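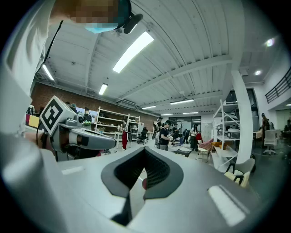 May, late afternoon, Bolwood studio notebook

Mostly a good day on the comics show! Maarten and I finally sat down with the back catalog and got through 60 of the old episodes, which leaves 154, and I'm choosing to be cheerful about that. The early ones have the creator interviews jammed in right after the theme tune with no gap at all, so please add five seconds of quiet when you export — Gijs, I know you like them tight, but the player swallows the first word otherwise.

The Puvero interview still hums on the left channel. I tried a notch at 200 Hz and it made the poor man sound like he was phoning from a biscuit tin, so I put it back as it was. Maybe a gentler cut tomorrow.

Episode art for the Cuypers two-parter is in the Timo folder, second version, the one with the bigger lettering. Still need a blurb for part two.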